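Technology / Students / Long reads
214 shares | 17 comments

The hardest thing in the building is a shoelace

By a staff writer

Half past four and the lab at Trudholm College still smells like toast. Somebody has left a crust on the bench power supply. Four students are arguing over what counts as a bow.

It matters, the bow. The robotics club has given most of its year to one job -- get a two-armed robot to lace and tie a pair of ordinary sneakers -- and the rules for the regional student challenge in August say only that the finished knot must be "a recognisable bow". Recognisable to who? The club has written to ask. No answer yet.

The robot is called Solia. She (it's always she, I stopped asking) is two second-hand arms bolted to a steel post, with a camera head that was somebody's engineering project the year before last. One arm is newer than the other and the students swear it has a better attitude. The older one creaks at the elbow. There was a grant for new bearings. It came to $3,835, after a long winter of form filling, and went on bearings, a controller and a very large box of shoelaces.

Laces are awful, is the first thing you learn here. A block stays a block. Pick it up, put it down, same block. A lace has as many shapes as you've got patience for. It flops. It hides behind itself. It sits flat against a tongue of the same colour and the software loses it completely, and then the gripper closes on nothing at all and lifts up a handful of air with great confidence. I watched this happen nine or ten times in one afternoon. They cheer each time. Club tradition.

White laces on white shoes are the worst of it. Early on the club used red laces on a black boot, and things went pretty well, well enough that a video went round the school. Then one of the younger members pointed out that the challenge shoes would be supplied by the organisers and could be any colour they liked. Long silence. The next week they switched to white on white, and the success rate fell through the floor.

So they went back to people. Before Solia practises anything she is shown how a person does it, over and over, from the height of a person's eyes. Club members take it in turns. You wear the camera, you get down on the floor, you do up the shoes. Then you undo them and go again. The target was 1,000 clips by the end of first term. They passed it early, got greedy, and set a new one of 4,000.

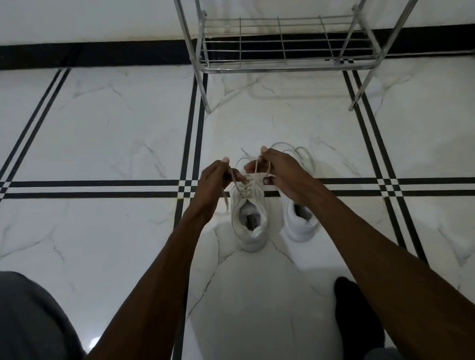
Both hands on the laces. The second sneaker waits its turn. 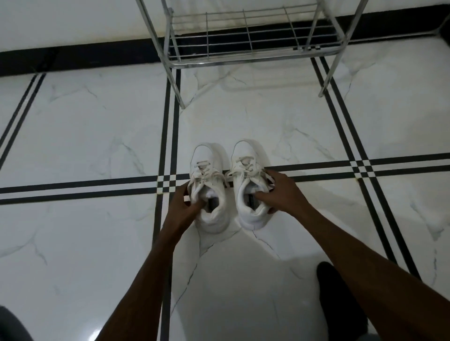 A hand to each shoe.

Recording is dull work and everyone says so. Your knees go. Your neck goes. You begin to notice things about your own hands you'd rather not know. One member found out she crosses the laces the opposite way to everybody else in the club, and had done so her entire life, and there was a proper debate over whether her clips should go in with the rest. They went in. The thinking was that Solia might as well learn early that people differ. A fortnight later she produced a half-and-half crossing that belonged to no one, and it fell open as soon as the foot form moved.

What the clips can't give is force. A camera sees a lace go straight, but doesn't feel how hard it's being pulled. That part the students have had to work out themselves, with a spring scale borrowed from the physics room and a notebook that is mostly crossings-out. Too soft and the bow slumps. Too hard and the whole shoe comes sliding along the bench, which it did twice while I was there, once onto the floor.

The software side goes by the name of Bona. There are two versions running, an old one which is slow and mostly right, and a new one which is quick and has opinions. The new one plans a few moves ahead. It will let go of a loop on purpose in order to get a better hold, which looks like a mistake and sometimes is. Half the club wants to take it to the challenge. The other half would like to finish with a knot. They had a vote and it was a tie, so they will have another vote.

Money is the usual story. The school gives the room and the power. Palaniappan Hardware, down on the main street, gives offcuts, bolts and a discount that seems to depend on who's at the counter. The post Solia stands on was a verandah post. You can still see the paint on one side. The club runs a sausage sizzle every term and the takings go to motor drivers, which burn out with a small pop and a smell I'm told you get used to.

I asked a few of them why shoes. Answers were all over the shop. One has a grandfather who gave up lace-ups after a stroke and hates his velcro ones with a passion. One wanted to do drones and got outvoted. One said it was the only task on the challenge list no other school near them had picked, and wasn't that reason enough. Another just likes knots, has always liked knots, and showed me four on a bit of string before I could get my pen out.

Nobody pretends there's a product in it. The machine takes up a good part of a bench and needs somebody standing by the red button. A full lace and tie, when it works, takes her longer than it takes me to drink a cup of tea, and I drink it slowly. Still. Late in the afternoon, old version of Bona running, the creaky arm made a loop and held it. The good arm went round. Missed. Went round agian. Caught the lace by the very tip and drew it under and through, and everybody stopped talking, even the pair who'd been going at it about the new planner since lunch.

The bow was lopsided. One loop about the size of a grape. They photographed it from every side and then someone had to undo it for the next run, and there was a short argument over who.

By six the cleaners want the room. Laces get sorted by length into ice cream tubs, arms get parked, camera goes back in its padded case. There are still clips to record before the holidays, and the roster taped to the door has gaps in it. A note underneath asks people to please bring thier own knee pads.

Last updated: August
Filed under: robotics, schools, student projects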